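Gorgate to Replace Its Public Restroom Signs After 351 Complaints, Most of Them Fair

GORGATE, April 7, 2022 -- The town of Gorgate will replace every sign pointing to its public restrooms this July, following a review that found a visitor could follow the existing ones faithfully and end up in Pratville.

The review drew on 2,473 survey responses and 351 written complaints, one of them in verse. It found that 7 signs on the old market route point at each other.

"We have perfectly good restrooms," said Ingeborg Koller, head of visitor services. "People speak highly of them once they arrive."

The new signs were drawn by Auer, a two-person design studio. They will carry walking times in minutes, larger lettering and an arrow that the studio describes as "plainly an arrow." The current symbol, adopted after a public contest, has been taken for a tulip, a chess piece and the logo of a bank.

Lotte Goossens, who led the review, walked all the routes herself with a folding map and a thermos of tea, a choice she now regards as brave.

Opening hours will also be posted at the start of each route, and the map handed out at the station will be reprinted to match.
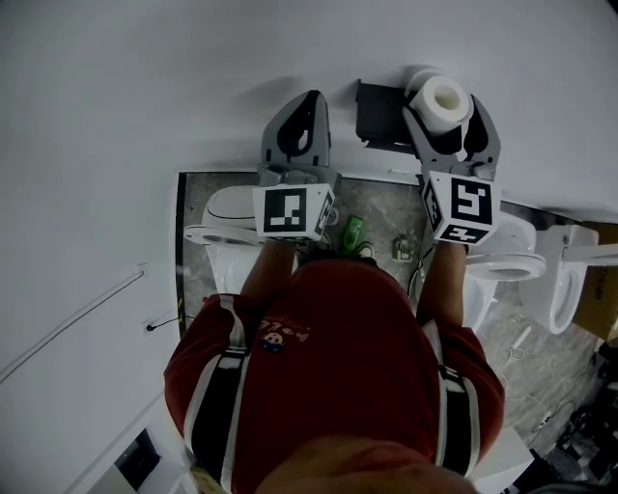
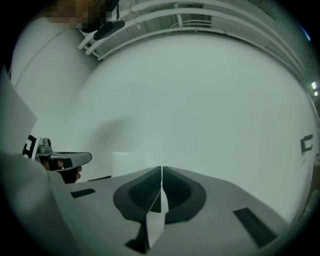

Old signs will be sold at the town hall, with proceeds going to the bench fund. Residents who wish to buy the one outside the library should know that Ambros Trummer has already asked twice.

Press contact: Solange Sabatier, Gorgate Town Office, extension 1048. Directions to the office are available on request.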